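We finally cancelled the big summer trip and went to Worville for two nights instead, and I have to say I don't miss the airport one bit. Sherif Hegazy, who I've shared holidays with since college, had been banging on about the coast path there for years, and I'd always said yes, yes, next time.

The path climbs 294 steps from the harbour (there's a sign at the bottom telling you so, as if that helps) and then it's flat and lovely all the way to Tultow. We had it nearly to ourselves at seven in the morning. Gorse everywhere, larks going mad, my left boot squeaking.
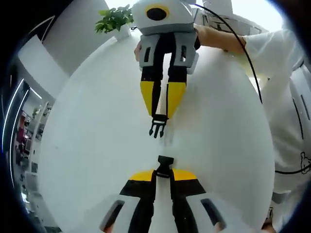
A little black clip, three teeth and all

Food next. The bakery by the slipway does a cheese and leek thing I would happily move house for, and it's gone by ten, so get up! Dinner was at Panganiban, up the hill behind the chapel — tiny, noisy, brilliant garlic rice. I had the fish stew both nights and would have had it for breakfast if they'd opened.

I'd packed far too much, as ever. Three jumpers in June! I wore the same one the whole time and carried the others up and down the guesthouse stairs for the exercise.

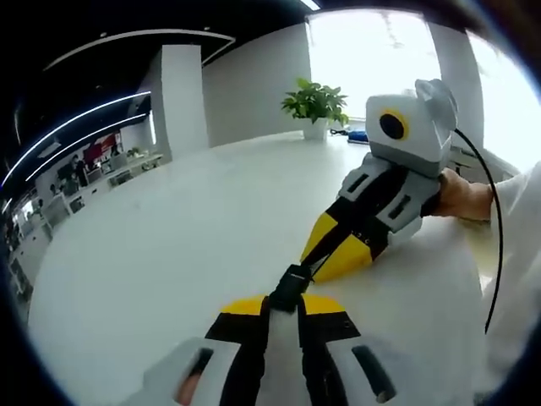
The second day it rained until lunch, so we sat in the window with a 2000 piece jigsaw from the guesthouse shelf and got one corner and most of a lighthouse done. Sherif is an edges first person and I'm a grab-anything-blue person, so you can imagine. We left it on the table for whoever came next and caught the ten past four bus home with a bag of buns.

Posted in: Weekends Away, Walking

Get new posts by email. Unsubscribe whenever you like.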